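Learning to cook for one again

My daughter moved out in November, and for the first few weeks I carried on cooking as if she hadn't. I would make a full pan of pasta sauce on a Thursday night, eat a third of it, put the rest in the fridge, eat another third on the Friday and then find the last of it at the back of the shelf when it was past saving. I did the same with rice, soup and mashed potato. The food bin got heavier and my shopping bill stayed where it was, which made no sense with half the people in the house.

I had lived alone before, in my twenties, but I don't think I cooked then. I ate toast and went to the pub. So I have had to work it out more or less from the beginning, and a few people have asked me to write down what I do now.

The first thing I changed was the pans. All of mine were bought for a family. A small amount of food in a wide pan dries out and catches, so you add more water or more oil, and then you add more food to make up for it. I bought a small saucepan with a lid and a frying pan that holds two eggs and not much else. The frying pan is a Jemska, which was the cheapest on the market stall, and the handle gets too hot, but I use it every day. The big pans have gone on top of the cupboard. I get them down when people come round.

Recipes were the next problem. Nearly everything in my books serves four. Dividing by four sounds easy until you meet a quarter of an egg or a quarter of a tin of tomatoes. I spoke to Chantal Perron about this, as she has lived by herself for 20 years and eats better than anyone I know. She told me to stop dividing. She cooks the whole recipe if it freezes well and doesn't cook it at all if it doesn't. For the other nights she has things she makes without a recipe, such as an omelette, or beans with greens and a bit of cheese on top.

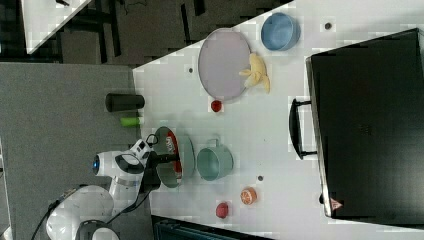
I took her advice about the freezer. Mine is only three drawers under the fridge, and when I emptied it I found it was full of things I couldn't name. There were two bags of what might have been stewed apple or might have been turkey stock gone wrong. I threw most of it out and started again with labels. I write what it is and the month, on masking tape, in pencil. Pen runs when the tape gets damp.

The top drawer is single portions of proper meals, so chilli, dal, a beef stew and a fish pie mix without the potato. The middle drawer is bits – grated cheese, sliced bread, chopped onion, spinach in lumps. The bottom drawer is peas and ice cream. I know that some people keep a list on the door and cross things off. I tried it for a week and forgot to cross anything off.

Bread took me longer to sort out than it should have. I like a good loaf from the bakery on Murura Street, and a good loaf goes stale in two days. I used to buy it, eat the first few slices with great pleasure and then resent the rest. Now I ask them to slice it and I freeze all of it except what I want that day. Trevor Charbonneau, who used to run a café and has strong views on bread, told me this ruins the crust. He is right, but toasting brings most of it back.

Vegetables are still my weak point. A cauliflower is a big thing for one person. So is a cabbage, and celery is hopeless. I have stopped buying celery unless I know exactly where all of it is going. With cauliflower I roast the whole thing on the first night and eat some of it hot, then the next day it goes cold into a salad with lemon, and whatever is left becomes soup with a potato. By the end I don't want to see another cauliflower for a month, but none of it has gone in the bin. Carrots and onions look after themselves. I buy loose potatoes now, four or five at a time, and the man at the greengrocer's has got used to me.

I should say something about money, as that was part of why I started. I kept my receipts for a while and I was spending £27 a week on food by the end of the winter, not counting anything I ate out. That is a good deal less than before. I don't think I could go much lower without giving up coffee and decent cheese, and I am not going to do that.

The part I didn't expect to mind was eating on my own. For a while I had my tea standing up by the cooker, or in front of the television, and I hardly noticed what it was. I now lay a place at the table. It is only a mat, a fork and a glass of water, and it takes no time, but I eat more slowly and I don't go looking for biscuits an hour later. I have the radio on. On Sundays my friend Unnur Skov usually comes over, or I go to hers, and one of us makes something that needs the big oven dish.

My daughter rang last week to ask how long cooked rice keeps. I told her one day in the fridge, and to cool it quickly. She had made enough for six.

Next I want to try smaller cakes. I have a loaf tin that makes a cake I can finish in four days, but I would like to get it down to two. If anyone has a sponge recipe that works with one egg, please leave it in the comments, with the tin size if you know it.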